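Garnby Tableware Group, minutes of 5/27/20

Present: Kasun Karunaratne (chair), Mitali Jayasinghe, Lakmal Thambiah. Apologies: Mahfuz Fakir.

1. Minutes of the last meeting were approved with no changes.

2. Fall table setting. Mitali showed the lavender plate and teal mug with striped pumpkins. Lakmal asked for a darker plate. Kasun preferred the lavender. Agreed to keep it.

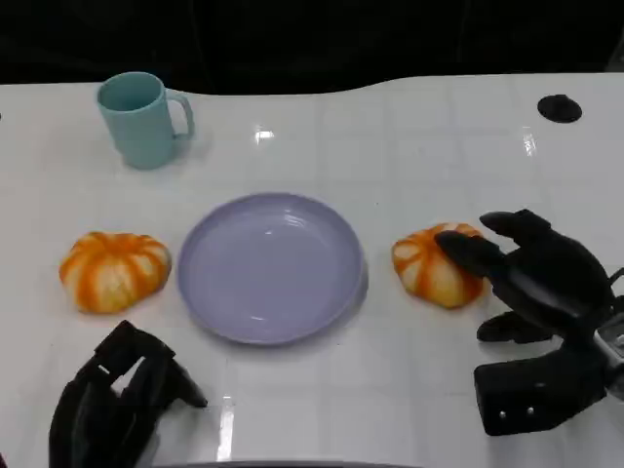 Item 2: plate, mug and pumpkins on the white table

3. Costs. The Brorkby order came to $748, and $378 is left for linens. Lakmal to get a price on napkins.

4. Storage. Mahfuz to be asked for the key to the second cupboard.

Next meeting in June, date to be set by Kasun.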